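Section 4: Drying and finishing a load

Before you start
Leave the Olico dryer at least 80 mm clear of the wall at the back. The lint drawer must be fully home or the drum will not turn.

4.1 Choosing a programme
1. Turn the dial to Cottons, Mixed or Delicates.
2. Press Dryness until the light you want comes on. Cupboard leaves clothes ready to put away. Iron leaves them slightly damp.
3. Press Start. The display shows the time left in minutes. Mixed normally takes 43.

Note: The time may change during the first part of the programme while the sensor checks the load.
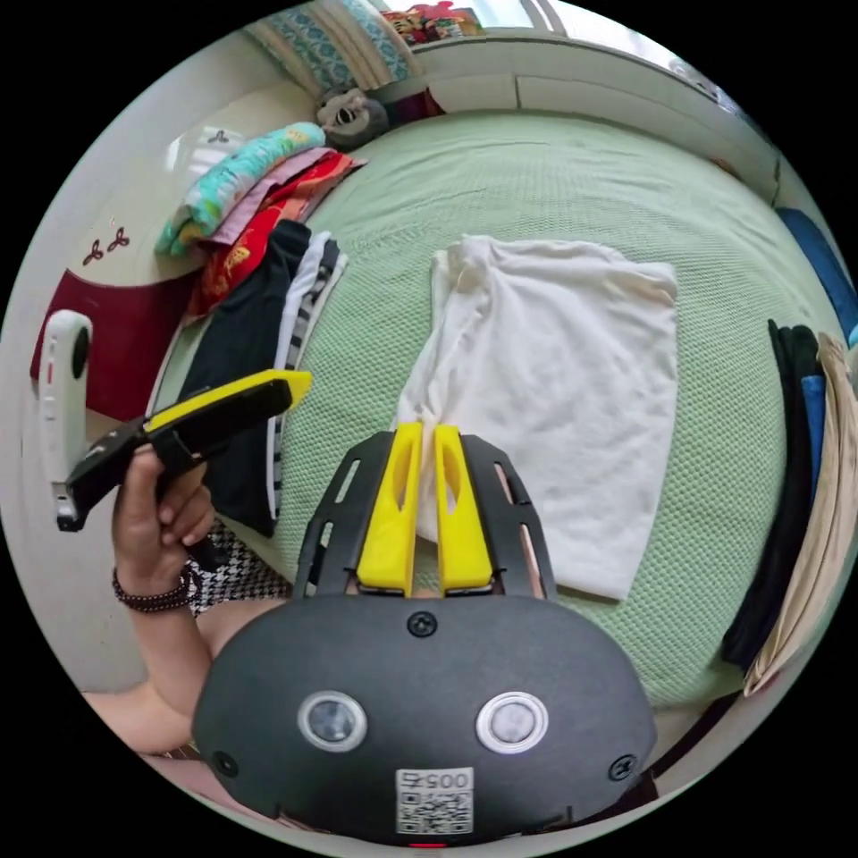

Fig. 4a White item folded on a bed.

4.2 Unloading
1. Wait for the long tone, then open the door.
2. Take clothes out straight away. If this is not possible, the drum turns every 2 minutes until the door is opened.
3. Separate light and dark items before folding.

CAUTION: Metal zips and studs may be hot. Do not stop the dryer before the cooling stage has ended unless you can spread the load out at once.

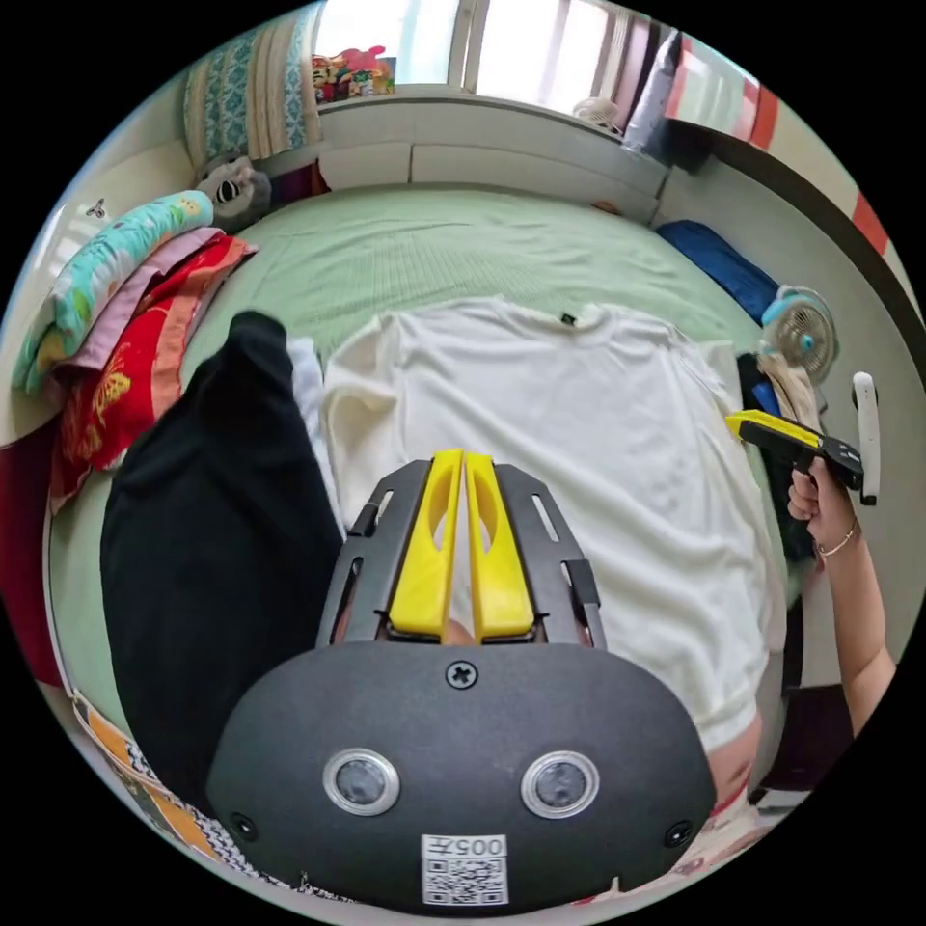
Fig. 4b White T-shirt laid flat, black garment to the left.

4.3 Creases
If cottons come out badly creased, the load was too large or was left standing. Return the items to the drum, select Refresh and press Start. Do not use Refresh for wool or silk.

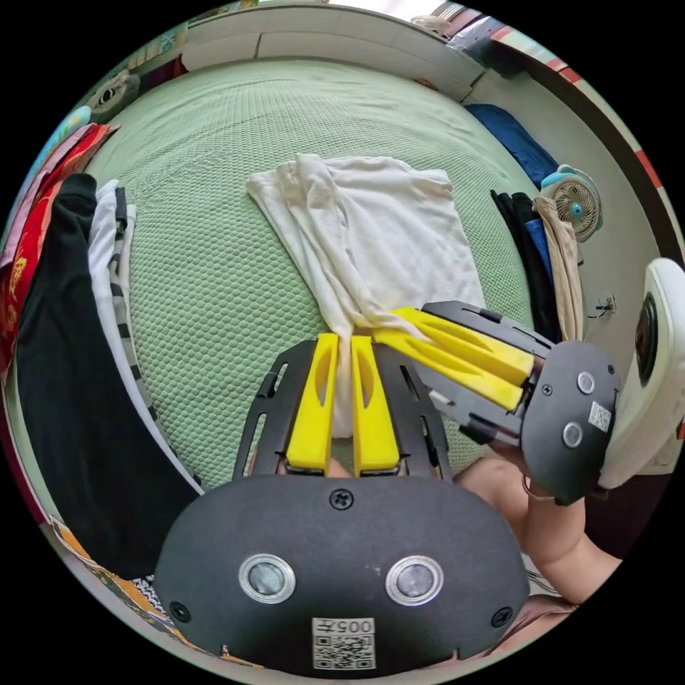
Fig. 4c Crumpled white cloth, twisted at one end.

4.4 After each load
1. Pull out the lint drawer and wipe the mesh with a dry cloth.
2. Empty the water tank if the Tank light is on.
3. Leave the door ajar.

Error code E3 means the tank is not seated. Push it in until it clicks. For other codes see Section 7.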